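Projects > Jallero > Meeting notes

Notes | Schedule | People | Log in

Jallero data meeting, April 13, 2025
Present: Grigoris Konstantinidis, Iason Ververidis, me (typing, so blame me for typos)

We started with the bag task. Grigoris has 515 good episodes and wants 600 before we train again – fine by me! Iason asked if both arms have to take a handle every time. Yes, for now. 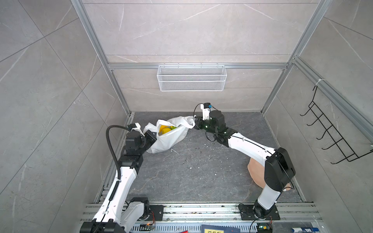 Iason would also like more variety in how the bag is lying at the start, and I'm all for it. We went back and forth on labeling failed grasps and settled on keeping them, tagged, in their own folder. Grigoris will write up the tags.

The big target is still 3,000 episodes across all tasks by October. Gulp.

To do: Iason sends Prullari the new episode list. I fix the upload script (again).

Recent notes
Fastach grasp labels
Antoniadis visit
Reset checklist, version 3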